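Re: [Forum] Water use in the Malden building

From: Nadège Lefèvre
To: Forum list
Date: September 2, 2025

On the water bill, Gaillard wrote:

> The bill for the quarter came in at 743 units. In May it was
> much lower, and we have the same number of people living here.
> Is anyone seeing damp, or hearing water run at night? I don't
> want to pay for a plumber to walk through every apartment if
> the problem is in one place.

I would start with the meter before calling anyone. Pick an evening when you can get all the households to stop using water for an hour. Read the meter at the start, read it again at the end, and write both numbers down. If the small dial moves in that hour, water is going somewhere. If it stays still, look at the bill itself. We were once charged on an estimated reading for two quarters and then got the whole difference at once.

If the dial does move, close the valves one riser at a time and read again after each. Our building has 4 risers and it took one evening. The meter stood at 1,973 when we started, and it was the third riser that made the dial stop.

After that it was a matter of going into the apartments on that riser. No pipes were leaking. Two toilets were letting water through from the tank to the bowl, slowly enough that the people living there had not heard it. 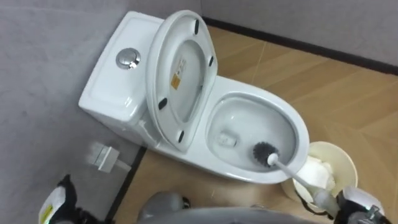 One-piece toilet with the flush button on top of the tank.

The check for this costs nothing. Put a few drops of food coloring in the tank, leave it for half an hour without flushing, then look in the bowl. If there is color in it, the seal at the bottom of the tank needs cleaning or replacing. On a one-piece model, look up the part before you order. I bought the wrong seal the first time and had to send it back.

Also ask about outside taps and the boiler overflow. Rakdale had a garden tap that had been dripping into a drain behind the bins all winter – it never showed as damp anywhere.

On who pays, our rule is that anything before the apartment's own valve is shared and anything after it belongs to the owner. We put that in writing after an argument over 3 small repairs. I can send the wording if it would help, though you should check it against your own lease first.

One question back to you: is the 743 an actual reading or an estimate? It should be marked next to the figure on the second page.

Nadège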